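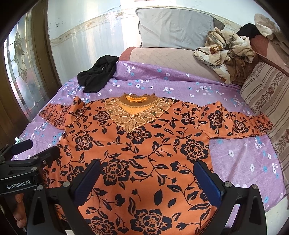
I've been sewing for the little Komum runway night for three years now, and every spring I swear I'll start earlier (I never do!). This June we have 13 looks and room for 200 people in the old hall at Balavov, and I still haven't hemmed a single skirt. 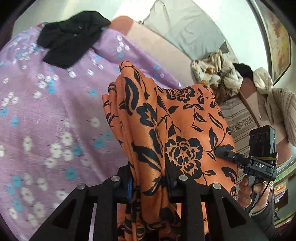
Traian Roman is doing the music again, bless him, and he wants the walking order by next week so he can time his songs. I keep telling him the order changes until the lights go down, but he's a patient man and he brings good coffee, so I'll try my best to have it ready.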